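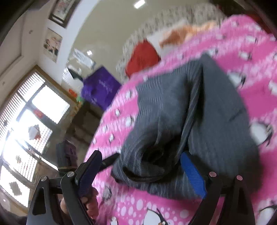 A dark gray finely lined garment on a printed bedspread. Fabric weight and surface texture both affect how long a piece holds water.

Drying Indoors: What the Moisture Has to Do

March
By the Home Systems desk

A household that dries its laundry indoors is running a small evaporation plant. The water leaves the cloth, enters the room air, and has to leave the building by some route. If no route is provided, it will settle on the coldest surface available, usually window glass or the inside corner of an exterior wall.

The quantities are easy to underestimate. A bath towel that feels only damp after the spin cycle can hold several ounces of water. Spin speed is the largest single factor under the owner's control. A machine set to 1000 rpm leaves noticeably more water in cotton than the same machine at a higher setting, and a second spin costs very little power compared with an hour of heated drying.

Evaporation depends on three conditions at the cloth surface: temperature, the humidity of the nearby air, and air movement. Most people adjust the first and ignore the third. Still air next to wet fabric becomes saturated quickly, and drying slows even in a warm room. A small fan aimed along a rack, parallel to the hanging pieces, clears that layer. 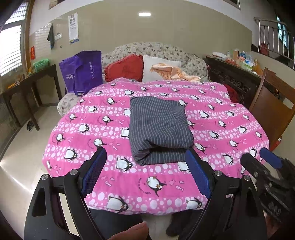
Spacing matters for the same reason. In the Flatlow apartments at Hustdale, where the units have no balconies and no vented dryers, tenants kept a log of drying times through one winter. Shirts hung with a hand's width between them were ready the same evening. Shirts that touched were still damp at the cuffs and side seams the next morning. Room temperature was the same in both cases.

Folding a heavy piece over one bar doubles the thickness along the fold and leaves a wet line there. Two bars, set apart, give the inside face an air path. Knits should be dried flat on mesh and turned once, as their wet weight will stretch the shoulders on a hanger.
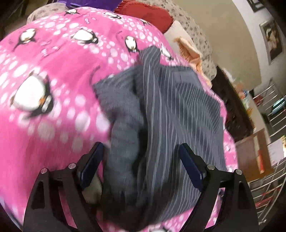 Ventilation and Dehumidifiers

Opening a window works when the outdoor air holds less water than the indoor air, a condition met on most cold days even when it is raining. Two openings on opposite sides of the home for 20 minutes will clear more moisture than one window left ajar all afternoon, and the walls lose less heat.

A compressor dehumidifier is the better choice in a room that stays above 60 degrees. Below that, frost forms on the coil and the unit spends much of its time defrosting. Desiccant models keep working in colder rooms but draw more power. With either type, close the door and keep the rack out of the direct path of the intake so lint does not load the filter. The filter should be washed after every 30 hours of use.

A basic hygrometer is enough for monitoring. Readings will climb in the first hour and then level off. If the figure has not started to fall by the third hour, the load is too large for the room.

Storage is the last point of failure. Seams, waistbands and pocket linings dry well after the main panels, and a drawer traps whatever is left. Check those areas by hand before folding.

Related
Choosing a Rack for a Narrow Hallway
Sebastian Wall Dryer: Long-Term Notes
Jirau Bathroom Fans, Installed and Measured
Condensation on Double Glazing
Washing Quilts in a Standard Machine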